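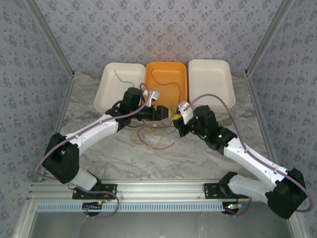 Ticket 314: Right arm lags during handover, wire sorting task
Site: Toltberg
Station: two-arm teleop cell
Opened by: Afiq Pasaribu
Assigned to: Debashish Roy
Opened: Wednesday, January 20, 2021
Priority: normal
Status: closed

Description of problem

Recording demonstrations for the wire sorting task. Operator picks a wire out of the pile with one arm, passes it to the other arm if it belongs on that side, and the second arm drops it in a tray. Pick is fine. Drop is fine. The trouble is at the handover. When the two grippers come close together in the middle, the right arm trails the leader by a noticeable amount, then catches up in one jump. If the left gripper is already holding something, the jump knocks it out.

Left arm does not do it. Swapping operators makes no difference, Raphaël and I both get it. Does not happen when the right arm works alone over the tray.

Steps to reproduce
Start session with the wire sorting config.
Home both arms.
Bring left gripper to the middle and hold.
Bring right gripper in slowly until the tips nearly touch.
Move right leader back and forth a little.

Expected: right follower moves with the leader.
Actual: follower holds still, then jumps.

I have stopped recording until somebody looks at this. Of the episodes from this morning, 8 have the jump in them and are tagged "bad_handover". Please don't delete them yet.

Afiq

---

Comment, Debashish Roy

Can you send the session log and tell me if the follower temperature warning comes up? Also which leader pair are you on, the old ones or the ones from Skommont?

---

Comment, Afiq Pasaribu

Log attached. No temperature warning. Skommont leaders, both sides.

---

Comment, Debashish Roy

Thanks. Log shows the right side leader positions arriving on time. So the leader is reading fine and the delay is between the control PC and the follower. Please try these in order and write down the result of each one:

1. Power cycle the right follower only. Leave the left one on.
2. Swap the USB cables for left and right at the PC and swap the port names in the config to match.
3. Turn off the wrist camera streams and repeat the handover with no recording.

---

Comment, Afiq Pasaribu

1. No change.
2. No change. Still the right arm, so it isn't the port.
3. Better but not gone. Without the cameras the follower still sticks for a moment near the middle, but the jump is small. With cameras back on it is as bad as before.

---

Comment, Raphaël Poulain

Adding something I noticed while Afiq was doing step 3. It only sticks when the wrist is rolled toward the left arm. If I come in with the wrist flat it follows normally, with or without cameras. For thin wires you need the roll or the fingers can't get around them, so flat is no use for this task, but maybe it helps narrow things down.

---

Comment, Debashish Roy

It does. There may be two separate things here. I'll treat the camera part and the wrist part separately.

Wrist: check the camera cable on the right arm. Roll the wrist by hand with the power off and watch whether the cable goes tight before the joint reaches its stop. Compare with the left.

Cameras: check the "sync_write_first" setting. On Lau we had a config where the loop waited for a camera image before sending the follower command, and the effect looked a lot like this.

---

Comment, Afiq Pasaribu

Wrist: yes. On the right arm the cable goes tight before the end of the roll. On the left there is enough slack to reach the stop. Seems the right one was tied down too close when the mount was refitted.

Cameras: "sync_write_first" is false for the right arm and true for the left. I did not set this. Daithí, was this you?

---

Comment, Daithí Lenihan

Probably me. I copied the right arm block from the Cestdale config when we moved to two arms, and that station has only one. Sorry. Safe to set it to true.

---

Comment, Debashish Roy

OK. Please do both:

Set "sync_write_first: true" for the right follower, restart the session server. Restarting the session alone won't reload it.

Cut the tie nearest the wrist, pull through some slack from the elbow side, and tie it again with the wrist rolled all the way in. Then check that the loop doesn't catch on the tray when the arm is stretched out. Redo the wrist camera check afterwards, the mount can shift when you pull on the cable.

---

Comment, Afiq Pasaribu

Both done. Repeated the steps at the top with cameras on, wrist rolled. Right arm follows. Raphaël ran 5 full handovers with real wires and dropped one, his own fault (he says so). No jump in the log.

The camera had tilted slightly. Straightened it against the reference picture.

---

Comment, Irfan Wibisono

What happens to the tagged episodes? I need a number for the training set. The target for this task is 300 and I'd like to keep the handovers clean, the last policy learned to pause in the middle and we never found out why.

---

Comment, Debashish Roy

Leave them out. The recorded action is the leader position and the arm wasn't there, so the policy would be learning from pairs that don't match. I would also check the episodes from before Afiq's tag. The setting has been wrong for as long as the second arm has been in the config. That could explain your pause – I wouldn't promise it.

Easiest check is the difference between leader and follower position on the right wrist roll. Anything that stays flat on the follower while the leader moves should go.

---

Comment, Afiq Pasaribu

Will run that over the older ones and post the list in the dataset ticket. Recording again from this afternoon.

---

Resolution, Debashish Roy

Cause 1: right follower command waited on camera images, wrong value copied from a single-arm config.
Cause 2: right wrist camera cable tied too short, loading the roll joint near the end of its travel.
Fix: setting changed, server restarted, cable retied, camera realigned.
Follow-up: add a left/right comparison to the config check at startup. Assigned to Daithí, due in March.

Closed.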